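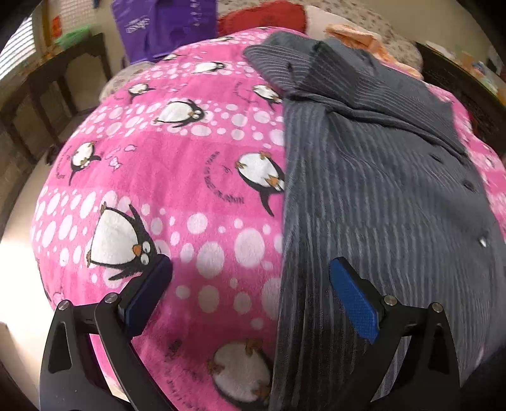 Bedroom 2: striped shirt on the penguin blanket.

Drustirari holiday cabin, Sosovbridge
October walk-through, before the summer bookings

Smoke alarms: tested, all sounding. Hallway one is lovely and loud now with its new battery!
Bedroom 1: OK. Window opens fully, flyscreen clips back on easily.
Bedroom 2: OK. Heater guard tight, and the power board is finally off the floor (hooray).
Bunks: guard rail bolts nipped up. Top mattress is 16 cm thick, so please don't swap it for a fatter one.
Kitchen: fire blanket on its hook. Extinguisher tag in date. Clearance above cooktop 600 mm, pass.
Bathroom: hot tap runs a bit fierce. Plumber from Macedo to adjust the valve. OPEN
Deck: the new boards are brilliant, no spring in them at all. One proud screw near the steps. OPEN
Gas bottles: chained, hoses soapy-tested, no bubbles.
Water meter: 1,678

Recheck the two open items before keys go out.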